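Speaker notes: "What we owe the river"
September, by Maite Campos

(Start without the first slide. Wait until the doors are closed.)

Good afternoon. My name is Maite Campos and I work on water and climate policy for Onora. English is my third language, so if I say something strange, please stop me.

I want to speak today about one river, the Grallisen, and the six towns that drink from it. We talk very often about the climate in big numbers for the whole planet. Those numbers are correct and I use them too. But a mayor cannot vote on the planet. A mayor can vote on a pipe, a well, a field that is allowed to flood.

(Slide 2, the map. Give them a moment to find the towns.)

The Grallisen is fed by snow. It is 177 kilometers long, and for most of its history the melt came slowly, from spring until the middle of summer. The farmers planned by it and so did the paper mill at Vullero. Now the melt comes early and it comes all together. In spring we have too much water, and by August people in the lower valley are told not to water their gardens.

Please note that the total water in a year has changed very little. I repeat this at every talk, because it surprises people. The problem is the timing.

(Slide 3. Do not read the table aloud. Point only to the last row.)

Twelve years ago the towns signed their first agreement on sharing the river. It was a good paper for its time. It gave each town a fixed amount per month, and it supposed that August would always look like August. Last summer, four of the six towns took more than their share. I do not blame them. The only other choice was to close the taps.

The new agreement, which we hope to sign this winter, works with shares of what is really in the river. If the river is low, everybody goes down together. The hospital and the schools go down last. This part took us eleven meetings — I am still tired from them.

(Drink water. If there are questions already, take one, not more.)

Now the part that costs money. We asked for three things.

First, to give land back to the river above Vullero, so that the spring water has a place to stay. The plan covers 491 hectares. Most of it is wet pasture already, and the owners will be paid each year and may still graze it in the dry months.

Second, to repair the old pipes. In the oldest part of the network we lose a large amount before it reaches any kitchen. It is boring work and it makes no good photographs, so politicians do not love it.

Third, to measure. At the moment there are two gauges on the lower river and one of them is often full of mud. We cannot share fairly what we do not measure. The towns have agreed to pay for new gauges and to publish the readings every morning, also on the bad days.

(Slide 6. Change slowly, the remote is sometimes late.)

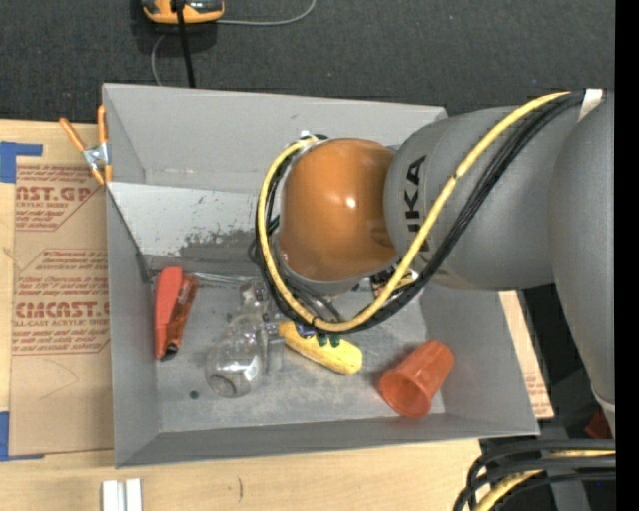 KUKA robot arm reaching into a gray bin.

I come now to the objections, since I have heard them all and some of them are fair.

The growers say that they are asked to save first and the towns second. In the first draft this was true. We changed it. Professor Steinarsdóttir, who reviewed the text for us, wrote in the margin "who eats, if they stop?" and I kept that page.

Others say that our valley is too small to matter. For the world's emissions, yes, it is small. But this agreement is about living with a change that has already arrived, and for this work the valley is exactly the right size.

And some say we should wait for better models. I would like better models too. The pipes will leak in the meantime.

(Slower here. Look at the back rows.)

What I ask from you is modest. If you work for a town, send us your August figures, even if they are embarrassing. If you work in a ministry, please read the section on seasonal shares before you write the next national rule. And if you only live beside a river, go to the meeting when they discuss it. Usually there are many empty chairs.

(Last slide with the contact address. Leave it on during questions. Finish before 3:40 because the next speaker needs the room.)

Thank you very much.

Related
Early melt and late summer: reading a snow-fed river
The Vullero pasture plan, answers for landowners
How the six towns voted
Onora notes on leaking pipes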